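August, bench notes, glue trials continued

Started at 9.40. Workshop cool when I came in, warmer by noon. Carried on with the hide glue against the bottled glue on the beech offcuts from Jekville. Same joint as before, plain butt with a rubbed edge, no clamps on the first lot and clamps on the rest.

Made up the hide glue in the small pot and kept it at 54 degrees. It had thickened overnight so I let it down with a splash of water and stirred until it ran off the brush in a thin string. Taras thinks I am making it too thin. He may be right for end grain, but on long grain it grabbed well and I got 7 joints rubbed before the pot needed topping up.

Left them all on the rack with the Skondport ones from last time. Two of the older pieces have a dark line along the joint. I think this is from the brush, which has a steel ferrule and sits in the pot too long. Changed to the string-bound brush after lunch. Must remember to mark which joints came before the change - I have put a pencil cross on the earlier ones.
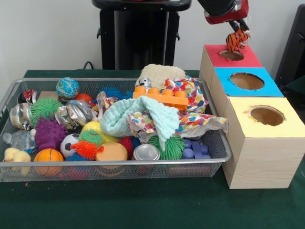
Broke the first clamped set at 3.15. Hung the bucket from the end and added sand a scoop at a time, then weighed it on the Fareck scale. Best one held to 586 newtons by my sum and tore out wood along most of the edge. Worst let go early and the face was shiny, so the glue had skinned before I got the halves together. Bottled glue much more even, no surprises, though it creeps if the weight is left on.

Hryhorii asked for the same test on the ash from Güler. That will need planing first, the faces are furry and one board has a twist in it. The No. 5 wants sharpening before I start.

To do:
Sharpen plane iron
Cut ash to the same length as the beech
Warm the pieces before gluing, 3 with and 3 without
Order more pearl glue, tin is nearly down to the dust
Ask Taras where the second thermometer went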